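Dicas de oficina: queda de disco durante a inserção automática

Registro de falha na célula de montagem de Ichikawa, com as medidas que passaram a valer para todas as bancadas. Redação: Kiyoshi Kaneko.

Sintoma

No ciclo 148, o braço soltou um disco de 3,5 polegadas antes do fim do curso de inserção. O disco bateu na borda da gaveta e caiu sobre o fundo do gabinete. O controlador não acusou erro e seguiu para a peça seguinte. A parada foi feita pelo operador, no botão de emergência.

Causa

A garra segura o disco pelo suporte plástico lateral. Com a pega deslocada para a ponta do suporte, o conjunto gira quando encontra resistência no trilho. O limite de força estava em 24 N, valor herdado de outra tarefa, e o suporte escapou antes que a proteção atuasse.

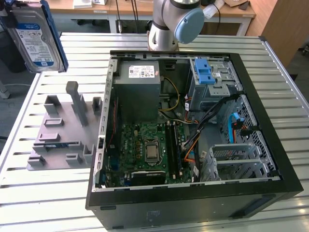 Disco de 3,5 polegadas preso pelo suporte azul; gabinete deitado, sem a tampa lateral, com a gaveta cinza vazia à direita.

Correções

Limite de força na inserção: 18 N. Acima disso o braço para e recua na mesma trajetória da entrada.

Verificação de pega: depois de levantar o disco, manter a posição por dois segundos e comparar a abertura da garra com o valor de referência. Diferença fora da tolerância interrompe o ciclo.

Cabos: afastar do vão das gavetas qualquer cabo de dados ou de alimentação e prender com abraçadeira de velcro. Um cabo SATA solto diante do trilho provoca o mesmo travamento e confunde o diagnóstico.

Gabinete: calçar nos quatro lados. Um deslocamento pequeno na bancada já desalinha o trilho.

Segurança

Não tentar pegar o disco com a mão enquanto o braço estiver energizado, mesmo parado. Acionar a emergência, apoiar o disco por baixo e só então abrir a garra pelo comando manual. Gabinete sempre desligado da tomada, inclusive durante a calibração.

Disco que caiu não volta para a linha. Etiquetar, separar e testar à parte; a leitura SMART sem erros não basta para liberar a unidade. Conferir também a placa-mãe e os conectores no ponto do impacto.

Manutenção

Limpar as pastilhas da garra com álcool isopropílico a cada troca de turno. Trocar as pastilhas a cada 2.000 ciclos ou ao primeiro sinal de brilho na borracha. A bancada de Luston usa pastilhas mais finas e precisa de outro valor de referência para a abertura.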